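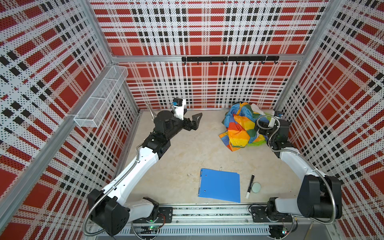

Put up enough hooks and the mess takes care of itself, a reader wrote to me after my last column, and she added that I would know this if I had ever owned a decent wall basket.

I have owned four wall baskets. One of them is still up, over the desk in my back hall, and it holds a phone charger for a phone I traded in. So I come to the subject with some experience, and I don't believe a word of it.

The argument for storing things on the wall goes like this. Floors and tables fill up, walls don't, so move your belongings to the wall. Flunder, the housewares store out on the Dradurley road, has given the idea an entire aisle. You can get perforated panels in plain white or in a pattern, rails to fix across them, bars of hooks for the rails, and wire baskets in three depths. The Plerkia starter set was $40 when I looked in February. It covers a space the size of a bath towel, and after that you are buying extensions.

My complaint is that a hook only works for things that hang. Keys hang. So does an umbrella, and a dog leash, and a bag if the strap isn't too wide. Now think about what is lying on your own desk. A ring binder doesn't hang. A dry-erase marker doesn't either, and neither does the little round eraser that goes with it. You can have a bar of eight hooks and a long white wire basket up on the panels, the basket with nothing in it, and the blue folder will still be lying flat down below with the marker and the eraser next to it. I have seen that arrangement in enough homes, mine included, that I no longer think of it as laziness. The folder is down there because down there is where people open folders.

Then there is cloth. Every tidying guide I've read assumes cloth gets folded. In my house it gets dropped in the back corner in a heap, and a bright many-coloured heap is still a heap. A hook would do the job if anyone wanted to look for the loop. Does your blanket have a loop? Mine has a care label.

I'll grant the baskets one thing. A wire basket at elbow height, right beside the place you sit, will get used. My sister-in-law keeps her mail in one and pays her bills on time. But hers is within reach of the chair, and it went up after she noticed where the mail was already landing. Most of us do it the other way around. We hang the rail where the stud is, or where it looks nice from the door, and then we expect the scissors to move.

The pattern business also bothers me. Sarpong makes its panels in plaid now, and plaid on three sides of a work corner is a lot of plaid. It's cheerful. It also makes small things harder to find, at least for my eyes, and I thought finding small things was the point of the purchase.

To the reader who wrote in: I'm glad your hooks work. I would like to know what you had on the floor before, and whether any of it was paper. If it was coats, you've proved that coats go on hooks, and we agree.

Meanwhile I've bought a tray. It was $9, it sits on the desk, and the binder fits in it with the marker alongside.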